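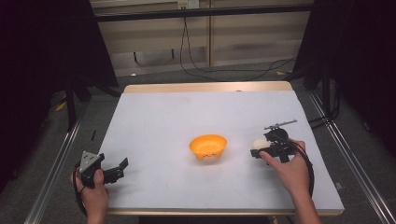

3 min read

Workshop tips: recording hand-held gripper demos without wasting a month

I've read the claims that 3000 demos of anything will teach a robot anything. I don't buy it. At Stumdale we kept 431 from our first big batch and the rest went in the bin, mostly over dull stuff you can fix with a bench and some tape.

Start with the bench. A plain white top is fine for a bowl and one small round thing to put in it. It's also the easiest table your robot will ever see, so don't brag about the results until you've tried it on an ugly one.

Put the bowl somewhere new every time. People say they do this. Look at their recordings and it's in the same spot for an hour. 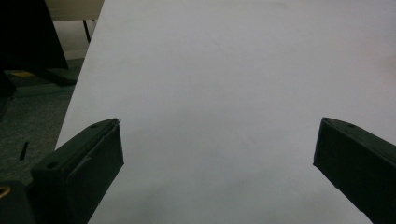
Start each take with the fingers open and nothing between them, and hold still for a moment. Filali, the script we use for trimming, needs a quiet bit at the front or it chops off the reach.

Keep cables off the work surface and give your wrists some slack. A tight cable makes you move like a person with a tight cable, and the model will happily copy that.

Check for smudges on the white. Wipe with a damp cloth, no polish. Glare is worse than dirt.
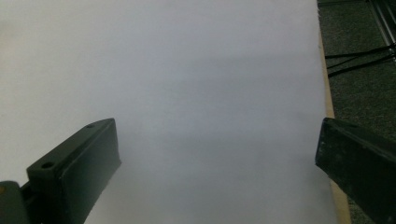
Swap hands and swap people. After 6 takes in a row I get lazy and my grasps all look alike, and I doubt I'm special. The guide that came with Estum suggests long sessions "for consistency." Consistent what, though? I'd take short ones with a different person each time.

Last thing, throw out bad takes the same day. By October you won't remember which ones had the fumble in them.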